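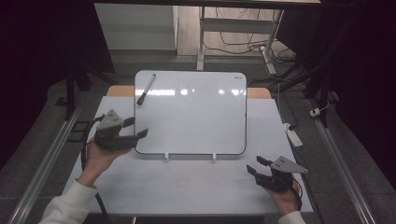 Notebook > Bench 2 > Small boards

2018-03-02

Small whiteboard, continued. Entry written at the bench with cold coffee, so allow for handwriting.

Background for anyone who skipped January: we went through the tabletop boards from the Kiiskinen order and most of them were fine for a grocery list and nothing else. They ghosted and tipped over. One had a surface like an orange peel. This one, the glossy one with the rounded corners and the thin dark frame, is the only one still on the table. I had said in writing that the stand clips would be the first thing to fail. They have not failed. I am told this has been noted.

Clips. Two little white ones on the bottom edge. Push them on until they stop, then stop pushing. Pushed on crooked, the board leans back and you spend the morning writing uphill. If the board rocks, take both clips off and start over. Do not fold up a sticky note and put it underneath. I found three of those from last time, all labeled "temporary."

Marker. Black, silver-gray barrel, the same type we have been using since the Zundent samples ran out. Stored flat, cap on. Whoever is storing them tip up in the mug, I will find you, it's a small building.

What I wanted from today was an answer on writing pressure. The board is light and standing on two clips, so a person who writes the way Yasuo Kudo writes (as if carving a headstone) will walk it backward across the table. Starting high and left with the marker at a slant and dragging toward the lower left seems to be the worst case, all push and nothing behind it. A normal hand moved the board a finger's width over a full line of text. Yasuo moved it clear of the tape mark on his second word. He maintains the table is uneven. I put the level on it while he was talking.

Glare. The overhead lights land straight across the upper part of a glossy board and there goes your top line. Tipping it forward helps until it falls on its face. Turning the board a little off square to the lights helped somewhat. Turning off the lights helped completely and was voted down.

Erasing. Dry cloth, straight after writing: clean. After lunch: a gray smear, then clean on the second pass. The tally on the pad is at 100 wipes and I can't find a ghost line yet, even at a low angle. The old Broltano board was showing yesterday's notes by wipe 23. The box for this one promises 3000, which I'm not going to check, and neither is anyone who likes their elbow.

The tabletop is another matter. White table, so every slip of the pen past the bottom of the board is a permanent record. There are faint marks all over it now and a small red outline low in the middle that will not come up with the cloth or with spit. Somebody boxed something there once. I've decided it is a feature and shows where the board goes. Please don't go at it with the green scouring pad, we lost the shine on the other table that way.

Things to do:
- Spare clips. Part 2112 in the catalog, if the catalog is to be believed.
- Try one strip of shelf liner under the clips for the heavy-handed.
- Find out who has the good cloth.
- Decide if the size is right. Fine for one sum or a short list. Two people cannot use it and stay friends.
- Label the shelf.

Kititville wants a yes or no on ordering more. My answer is yes with the liner strip, no without. Leaving the board up overnight with one line written on it, lower right, to see how it wipes in the morning. PLEASE DO NOT ERASE. Last time someone erased it and left a nice note saying they had tidied up.

Comments (3)

Y. Kudo: The table is uneven. Put the level the other way.

bench2: Did. Still flat.

mo_r: I have the good cloth. It was in the drawer marked cloth, which I guess is why it was missing. Also, is the overnight line supposed to say "PLEASE DO NOT ERASE," or is that a message about some other line?

Recent entries
Tape that leaves nothing behind, and tape that does
Glossy vs. matte, second round
Kiiskinen order: what came, what didn't
Marker caps, a census
Broltano board, final notes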